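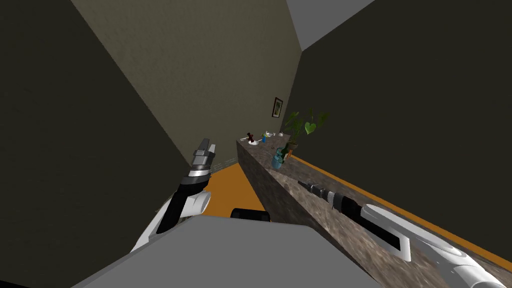
**Flarnia ferry and marina: off-season rate or five-night package?**

**owino_b** – February 2019

Trying to price a late September stay at the marina resort in Flarnia. Two adults, five nights, one-bedroom with kitchen. The resort shows two options:

- Off-season rate, booked direct: 860 total, cancel up to 14 days out
- "Stay and Sail" package: 1000 total, includes the ferry from Imville for two, breakfast, and one dinner

Ferry tickets bought separately are 60 per person round trip. That puts the two options 20 apart before food. Is there a catch in the package terms? The PDF on their site is two years old.

Brian

---

**tsjogren**

Package terms as of last fall:

1. Ferry is fixed to the afternoon crossing both ways. Changes are at the desk's discretion.
2. Dinner is from a set menu and can't be used on the arrival night.
3. No refund after the deposit clears.

Item 3 is the one to look at. September is storm season on that channel, and the afternoon crossing is the first to be dropped when the wind picks up.

---

**Qusai_A**

I'd still take the package. Breakfast at the resort is priced as a buffet and you'd pass the difference on day one. We had the afternoon crossing canceled once and they put us on the morning boat the next day and credited the missed night. No argument at the desk.

---

**tsjogren**

> credited the missed night

Credited as money, or as a voucher?

---

**Qusai_A**

Voucher. Valid one year, off-season only. We used it.

---

**tsjogren**

Then it isn't a refund. If he's flying in to catch that boat, a voucher doesn't cover the hotel in Imville.

---

**beakinyua**

Brian, ask which building you'd be in before you compare prices. The package inventory is mostly the Belkadi wing, on the road side. The direct rate lets you pick the harbor side for the same money outside peak dates. The Belkadi one-bedrooms have a two-burner stove and no oven. Harbor side has a full kitchen. If you plan to cook more than once, that matters more than the 20.

Also, the moorings start right below the harbor side. Halyards slap all night in a breeze. Ask for the third floor.

---

**owino_b**

Useful, thanks. We would cook three of the five nights, so the included dinner is worth something but breakfast less so (we don't eat much before noon). Is there a grocery store within walking distance?

---

**h_mwakalinga**

Small one at the ferry landing, closes at six off-season. The full-size store is in Skondwood, 20 minutes by the island bus. Last bus back leaves before dark, so go early.

On the ferry question: the morning boat is the reliable one. Buy those tickets separately and take the direct rate. I've done that run more than 157 times for work (I stopped keeping a log after that) and would not book a fixed afternoon crossing in September.

---

**Qusai_A**

For work is different. On vacation I don't mind losing an afternoon in Imville. And the desk will often move package guests to the morning boat if you call a day ahead.

---

**h_mwakalinga**

Often, yes. It's still their call and the morning boat is smaller.

---

**owino_b**

Called the resort. Confirmed: package is Belkadi wing only, and the afternoon crossing can be changed once for free if there is space. The 14-day cancellation on the direct rate still stands. They could not tell me whether the pool stays heated after the 15th.

Going with direct, harbor side, third floor requested – morning boat both ways.

---

**beakinyua**

Pool heat was off by the 20th when we were there. The sauna was running. Bring your own towels for it, the desk charges a deposit.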